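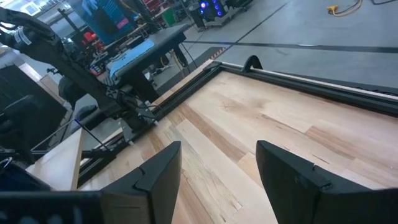 How long does it take to get a sourdough starter going from scratch?

Mine took 29 days, and for most of those I was ready to throw it in the trash.

Every recipe I read said one week. Two if your kitchen is cold! So I started in June, when my kitchen is basically a sauna, figuring I'd be pulling big crackly loaves out of the oven in no time. I mixed equal parts flour and water in an old pickle jar, put the lid on loosely and went to bed feeling very pleased with myself.

Day two it doubled. I was thrilled. I told people. I may have started shopping for one of those pretty proofing baskets. If you've done this before you're already laughing, because that first burst isn't yeast at all, it's just random bacteria having a party in there, and by day four the whole thing had gone flat and smelled like gym socks and nail polish remover. It stayed that way for ages.

I'd been using the cheap white all-purpose from the back of the pantry, which was fine for pancakes and I guess not much of a meal for a starter. On day eleven I gave up on it and drove out to the Agbeko market (the big one past the car wash, not the little one downtown) and bought a bag of Florkley whole rye. It was more than I like to pay for flour. I swapped in half rye at the next feeding and there were bubbles by dinner. Small ones, but they were there.

The other thing I changed was how much I threw out. I hate wasting food, so I'd been keeping nearly all the old stuff and adding a spoonful of fresh flour on top, and the poor thing was starving. Now I keep a tablespoon, toss or bake the rest, and feed it a proper helping. My jar is cleaner too – I used to have a crust up the sides that could have been used as grout.

By the third week it was rising a bit every day but never quite doubling. I put a rubber band around the jar to mark the level and checked it way too often, including at 3 in the morning when I'd gotten up for a glass of water. Then one afternoon I came home and it had gone right past the band and was pushing at the lid. I yelled. The dog left the room.

First loaf was the next day and I'm going to be straight with you, it was a brick. Tasty brick. I'd cut it while it was still hot and the middle was gummy, and I ate three slices standing up with butter on them anyway. The second one I left in the fridge overnight before baking and that helped a lot. The dough is so much easier to score when it's cold! I also stopped adding extra flour every time it felt sticky, which my hands did not enjoy, but wet fingers and a bench scraper get you through it.

For the oven part I use my Rukano Dutch oven, the one with the chipped handle. Preheat it for a good long while, longer than you think. Drop the dough in on parchment, lid on for the first half, lid off for the rest until it's darker than you'd normally dare. I tried a baking stone with a pan of hot water underneath and got a pale, sad thing with a split down one side, so I'm sticking with the pot.

People keep asking what to do with the discard. Crackers, mostly. Mix it with melted butter and salt, spread it super thin, bake till it snaps. I've also made waffles, and a chocolate cake that came out a little sour and got eaten in one evening anyway. I have not had any luck with discard pizza crust and if you have a good one please send it to me.

Oh, and it lives in the fridge now. I feed it once a week, or when I remember. When I went up to Skumine for the long weekend I forgot it completely, came back to a layer of gray liquid on top, poured that off, fed it twice and it was fine.

Next I want to try a seeded loaf, probably sunflower and flax, if I can get the seeds to stay on the outside instead of all over my floor.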